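**Mesa de embalaje** – superficie horizontal de trabajo destinada a llenar, cerrar y etiquetar cajas de cartón. Se distingue de la mesa de montaje por su tablero liso, sin ranuras ni topes fijos.

## Tablero

El tablero suele ser rectangular y de color claro, con canto de madera o de plástico. La serie Gisow 372, usada en talleres pequeños, mide 1655 mm de largo por 600 mm de fondo. Sobre el tablero puede extenderse una lámina blanca de protección, que se cambia cuando acumula manchas.

## Caja

La caja de solapas se coloca de pie en un lateral, abierta, y deja libre el resto de la superficie. El cartón puede ir impreso por fuera y conservar el tono pardo por dentro.

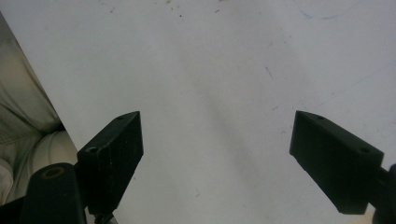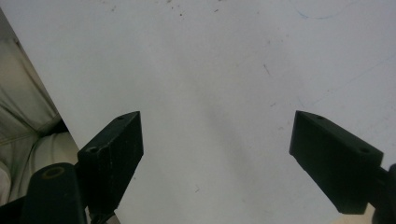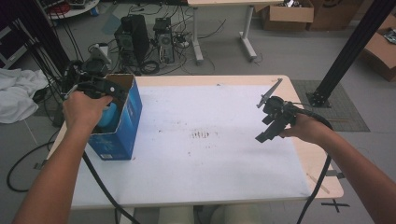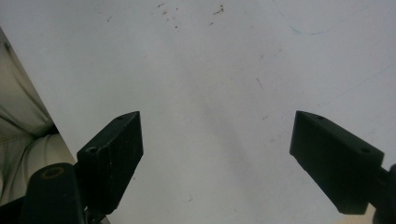 ## Mantenimiento

La lámina se retira desde un extremo y se enrolla hacia dentro. El fabricante Lemier la suministra en bobinas; Nimoline, en hojas cortadas. Los restos de adhesivo se eliminan con paño húmedo – nunca con rasqueta metálica.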